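Bin night at Jadidgate, every night

Quick one before my shift. People keep asking me what I reckon about the robots, so.

I clean at Jadidgate, the office block out past the rail yards. Two towers, 613 bins if you count the little ones under desks, and I've had to count them, because Planum (our contractor) asked for a number when they started talking automation. Nobody had asked for a number before. Someone wrote "lots" on the old form and it went through fine for years.

The plan, as told to us in the tea room: floors first, already done, the scrubbers run overnight. Windows maybe. Then bins. Lid open, old bag out, new bag in, edge folded over the rim, lid shut. A job you learn in your first ten minutes and then do until your wrists go.

And look, my wrists have gone. So I'm not going to stand here and say the work is sacred. Bending for bin liners is rubbish work in both senses. If a machine wants it, have it.

What bothers me is how the hours get worked out. Planum has a spreadsheet where a bin is a bin. So many seconds each, times 613, and that's how much of a person they can take off the roster. But the bin is also when I see that the tap's dripping in the kitchenette. It's when the bloke on nine who works too late gets told to go home. None of that has a line on the sheet so when the bins go it goes too, and then in July someone's wondering why there's water through the ceiling.
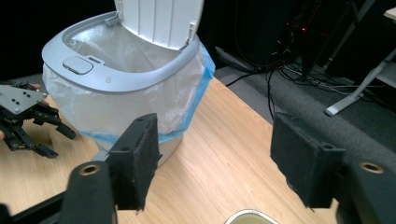 Will a robot that changes bin liners put cleaners out of work?
Some of them, if the saved hours are cut from the roster instead of being put into the jobs that never get done.

That's my whole argument really. The hours. There's jobs at Jadidgate that haven't been touched since I started. Skirting, vents, behind the fridges (don't look behind the fridges). Give us the bin time back and we'd get to them. The building would be cleaner, which I thought was teh point of cleaning.

Naledi Sithole, our delegate, put this to them in writing. Asked for a trial with no cut to hours, cleaners in the room when the gear is being set up, and a pay step for whoever ends up minding it. Because someone will be minding it. The scrubbers were meant to look after themselves and I've spent up to 9 hours in one week getting them unstuck from door mats, on cleaner's pay, no training apart from a laminated card.

They said they'd consider it. Still considering.

I do think it can be done decently. Ask the person holding the bag how the bag works. Thin ones cling, the wind from the aircon gets under the big ones, everybody has there own knot. We know this stuff and we'd tell them for the price of a coffee.

Anyway, bus is here. Meeting's in the tea room at 2, come even if you're on nights.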